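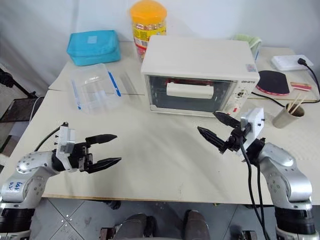

Two robot arms with open grippers at a table with a toaster oven.

At Flerkura, where I test kitchen products, two arms now do the oven door work. Opening and closing, 2,000 times for each model. Before, my colleague Maarja Rozīte did this by hand, and in June her wrist was so bad that she stayed home.

So I am not against the arms. But I do not agree with our management, who say that "only the boring part" is gone. When Maarja opened a door, she noticed other things also – a handle too near to the hot glass, a sound she did not like. She wrote 41 such remarks in her last year. Nobody had asked her for them, and they are not in the new test plan.

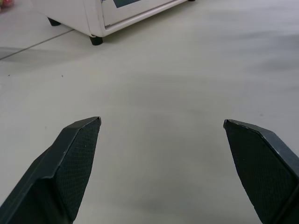
Gripper fingers with textured pads, an appliance further back.

Now she watches the arms and resets them when they stop. She told me she is less tired but she feels like a guest. I think a company that saves a wrist should also give some paid hours back to the hand – one day for each model would be enough to start.

Doaa Ouazzani, Vitilville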